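Chapter 4
Tubs, Bags and Lids: Packing Small Things Away

What you need before you start: Chapter 3 (clearing a surface), the glossary at the back, a pencil.

Words to know: tub, liner, rim, headroom, closure, nest, overpack, decant

Opening case: the Zirnside kitchen

Tanveer Mirani took over the stores at the Zirnside training kitchen in July. One long room, shelves down one side. First job on the list was a stock count. It came to 2,281 items, and of those 1,311 were in something that was in something else. Bags in tubs. Tubs in crates. A crate in a crate, with a single roll of string at the bottom.

Nothing was lost, exactly. Everything was there. But a trainee asked for a dry cloth at ten in the morning and got it at twenty past, after six tubs had come down off the shelf and been opened. Then the six tubs had to go back up. Two of them went back in the wrong place.

Mirani's notes from that first week are short. "Too many lids. Can't see in. Bags split at the corner. Who folds like this." He did not throw much out. He emptied one shelf at a time onto a clear table, packed it again, and timed how long it took to get one thing back out. That last part is what this chapter is about. Packing is half the job. The other half is unpacking, and it's usually done by someone else, in a hurry, with one hand.

Keep the Zirnside case in mind as you read. We come back to it in 4.3 and again in the review.

4.1 Why pack twice?

A bag inside a tub looks like a waste. Two containers, one load. Sometimes it is a waste. But look at what each one does.

The tub holds the shape. It stands up, it stacks, it takes a knock. You can push it along a shelf.

The bag holds the contents together. Lift the bag and the whole load comes with it. No tipping, no scraping round the bottom with a spoon. Crumbs, drips and fluff stay in the bag and the tub stays clean, more or less.

So the pair works when the load is soft, messy, or made of lots of small bits. Cloths. Rice. Offcuts of dough. Buttons. It works badly when the load is one hard thing with a good shape of its own. A jar doesn't need a bag and a tub. A jar is already a tub.

There's a third case, the in-between one. Load is small, tub is big. The bag fills up with air and the load sits at the bottom where you can hardly get a grip on it. Common fault. See 4.2.

Quick check. Think of three things you put away this week. For each: did it need a shape, did it need holding together, both, or neither? Write it down before you go on. Pencil is fine.

4.2 Headroom and the standing bag

Headroom is the space between the top of the load and the rim of the tub. You want some. Not a lot. With no headroom the lid presses on the load, or pops off in the night. With too much, the tub is mostly air and you are storing air, which takes up just as much shelf as anything else.

Now add a bag. The bag has its own height, and it is nearly always taller than the tub. What to do with the extra? There are three usual answers.

Fold it out. Turn the top of the bag down over the rim, like a bin liner. Good while you're filling. Good for a load you go back to all day. Poor for storage, because the lid has to go on over the plastic and won't seal well.

Fold it in. Press the air out, fold the top down over the load, lid on. Best for storage. Slow to open, so don't use it for things you want every hour.

Leave it standing. The top of the bag stays up above the rim. Easy to grab. No lid possible. Stiff bags will stand for a good while, thin ones flop over and drag on whatever is next to them.

A standing bag is an in-between state. You are packing, or you are unpacking, or you got called away. Fine on the table. Don't put it on the shelf like that, it takes the room of two tubs and the first sleeve that goes past will catch it.

Figure 4.1 A standing bag in a round tub. The crinkled top is well above the rim, and the yellow at the bottom only partly shows through the plastic. Note the orange-red strip running from the top of the bag down into the tub.

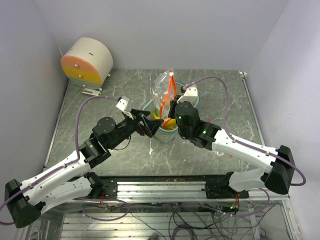

4.3 Seeing in

Clear plastic is not the same as being able to see. Learners get this wrong every year, and so do teachers.

One layer of clear plastic, flat and clean: you can see the load. Two layers: you can see the color. Two layers with folds in one of them: you can see there is a color. That's about all you get. Is it a cloth? Is it food? You would have to open it, and opening is the thing we wanted to avoid.

Folds are the main trouble. Every fold throws the light back at you. A bag pulled smooth against the wall of the tub hardly matters, a crumpled one is as good as frosted glass. Printing on the tub gets in the way as well, also scratches, also old sticky label that somebody half peeled.

At Zirnside the answer was dull and it worked. One label, on the tub, facing out. Not on the lid. Lids get swapped. Mirani found 68 lids on the wrong tub in the first month, all of them labeled, all of them telling a lie. After that lids were left blank and he bought a fatter marker.

Rules for a label, short form:

Say what it is, one or two words. CLOTHS, DRY.
Put it below the rim, where a folded-out bag won't cover it.
Write it before you fill the tub.
Change the load, change the label. Same minute.

If you can't label (wet tub, no pen, no time) then smooth the bag against the side nearest you and leave it that way. It is second best but it does help.

Try it. Take one clear tub and one clear bag. Put a folded cloth in the bag, put the bag in the tub, crumple the top well. Ask somebody across the room what's in there. Then smooth the bag down and ask a different person. Write down both answers, even if they are the same. Different person matters, the first one has already guessed.

4.4 The surface

We did surfaces in Chapter 3, so only a short bit on them now. Pack on a table, not on the shelf and not on the floor. Clear it first. Tub toward the middle, with room on all sides for your hands and for a lid laid upside down.

A light, plain top is the easiest to work on. Patterned tops, wood grain or a stone pattern, are fine for big things but small clear things vanish on them. A thin bag dropped flat on a veined gray counter can sit there all afternoon. If yours is patterned then put a tray down, or a dark cloth, and work on that.

Stand the tub, don't lean it. Round tubs turn when you push a bag in. Square ones don't, but they have corners, and corners are where bags split. With a round tub one hand holds the rim the whole time. The other hand does the bag. If you need both hands for the bag then the bag is too big for the tub, go up a size or down a bag.

4.5 A first method

This is the method we'll use for the rest of the book. It has a name in the later chapters, the Sellthorpe fold, after the workshop where Tarık Tuncer first taught it to evening classes. For now just the steps. Do it slowly once. Then at normal speed.

1. Clear the table. Tub, bag, lid, load. Nothing else.

2. Label the tub.

3. Open the bag right out. Hand inside, down to the corners, spread your fingers.

4. Bag in the tub, top folded out over the rim. The bottom of the bag must touch the bottom of the tub. If it's hanging it will tear.

5. Load goes in. Heavy first, soft last. Stop 2 finger widths short of the rim.

6. Unfold the top so the bag is standing. Check the load hasn't come up with it.

7. Press the air out from the bottom up. Flat hand. Don't squeeze.

8. Fold the top over, then over again, and tuck it down the near side.

9. Lid. Press opposite sides, then the other pair. Listen for it.

10. Shelf, label out.

Steps 6 and 7 are where people rush. Tuncer's classes used to say the whole method out loud as they did it, which felt silly and cut the mistakes down a good deal. Worth trying with a group. With bags that have their own closure do it up after step 7, and skip the second fold in step 8 if it makes a lump.

Common faults

Bag too small. It slides down teh inside of the tub and the load goes over the top of it. Start again, there is no fixing this one.

Air left in. Lid lifts at one side. Open, press, fold again.

Folded away from you. Works, but the next person has to turn the tub round to get in. Tuck it on the label side.

Lid on while the load is warm. Drops form on the inside. Covered in Chapter 6, for now let it cool.

4.6 What's ahead

Chapter 5 is flat packing: envelopes, sleeves, folded paper. Chapter 6 is food, with the cooling tables. In Chapter 7 we look at the Çetinkaya shelf plan and at a store room in Pidarau where nothing has a lid at all, on purpose.

Review questions for 4.1 to 4.5

1. Name a load that needs a tub but no bag. Name one that needs a bag but no tub.

2. Why is a standing bag all right on a table and not on a shelf?

3. Mirani took the labels off the lids. What else could he have done? What would it have cost him in time?

4. You have a round tub and a bag that is twice as tall as the tub. The load fills a third of the tub. Which of the three answers in 4.2 would you pick, and would you change the tub?

5. Do the first method five times with the same load. Time the packing, then time a partner getting one thing out. Which time went down more?

Keep your times from question 5. You'll need them for the table at the start of Chapter 5.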